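About Peltar

Garment finishing, folding and packing

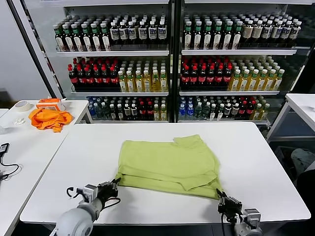
Peltar finishes, folds and packs garments for small clothing labels, event organisers and workwear suppliers. Most of the work is cotton jersey: T-shirts, polo shirts and light sweatshirts, received flat or in bulk and sent out folded to a stated size. Jersey is an awkward material to fold well. It stretches when lifted by one edge, it creeps on a smooth surface, and a fold that looks square at the body will often leave a sleeve or corner flap standing proud, as on the lime-green garment on the white table. A corner of that kind is laid back before the piece goes any further, otherwise it sets as a crease in the stack.

Where we started

The company was set up by Raimo Jääskeläinen, who had spent his working life in textile finishing, and Tin-yau Chiu, who came from parcel despatch. The first premises were one unit at Bruleck with a steam table, two folding tables and a set of racking bought second-hand. The first job was 293 printed T-shirts for a choir festival, to be sorted by size and delivered in January. Eleven of the shirts had been printed off centre, which was found only when they were folded and the print did not line up with the edge. Checking print position has been part of the standard service from then on.

Bruleck is still the main site. Goods in, pressing and folding are on the ground floor. Packing materials and customer stock are held upstairs. A smaller unit at Fileck takes returns and rework, so that used or unpacked garments are kept apart from new stock.

What we fold to

Every customer has a fold sheet. It gives the finished width and length, the position of the collar, the direction of the print, whether a card or tissue is used, and the permitted tolerance. If a customer has no fold sheet we write one from a sample and ask for it to be signed before the first batch.

Our standard fold for an adult T-shirt is as follows. The garment is laid face down with the collar away from the operator. Side seams are brought level and the hem is pulled straight by hand, without stretching. One side is folded in to the mark, and the sleeve is turned back on itself so that it lies inside the fold. The second side is done in the same way. The hem is brought up to the shoulder in one fold or two, depending on the finished length, and the piece is turned over and checked from the front.

Heavy garments are folded to a larger size. Sweatshirts with hoods are folded with the hood laid flat over the back panel, never rolled inside the neck, where it makes a lump that tips the stack. Children's sizes are folded in half lengthways and once across.

Stacks are limited by height and not by number. Folds alternate end for end after every third piece to keep the stack level.

Surfaces and handling

Folding is done on hard, light-coloured tables. A light surface shows loose threads, lint and dye transfer. Padded tables are used for pressing only, as a padded top lets the lower layer move while the upper one is being folded.

Tables are wiped down at each change of colour. Strong colours are run after pale ones where the order allows it. White garments are always run first in the day, starting at 7.30 am. Red and orange jersey has given us the most trouble with transfer, and new lots in these colours are rubbed with a white cloth before they are accepted for folding.

Garments are allowed to rest after pressing. Folding a warm piece saves time at the table but fixes any error in place, and the time is lost again at inspection.

Inspection

Each batch is sampled. For batches of up to 100 pieces, every piece is looked at. Above that, the sample is agreed with the customer and entered on the job card. The inspector checks finished size, squareness, collar position, sleeve corners, marks, loose threads and label. A piece that fails is unfolded completely and started again. Tucking in a loose corner on a finished fold is not accepted, as it works free in transit.

Reject notes are kept with the job card and a copy goes to the customer. Faults in making up, such as a twisted side seam or a short sleeve, are reported separately from faults in folding – the first are the maker's to correct, the second are ours.

Packing and records

Folded garments are packed in paper bands, paper bags or clear bags, as ordered. Cartons are marked with style, colour, size and quantity on two adjoining sides. Mixed cartons carry a list inside the lid as well.

Stock and job cards are held on Tamayo, a record system written for us by Tin-yau Chiu and still maintained by him. It currently holds 892 fold sheets, including those for styles no longer made. Old sheets are not deleted, as customers quite often bring a style back under another name.

Samples and enquiries

New customers are asked to send three garments of each style: one to be folded and returned, one to be kept with the fold sheet, and one for pressing trials. Please send them unpressed, with the care label attached, and state the finished size required in millimetres. Samples should be addressed to Raimo Jääskeläinen at Bruleck. Returns and rework go directly to Fileck, marked with the original job number.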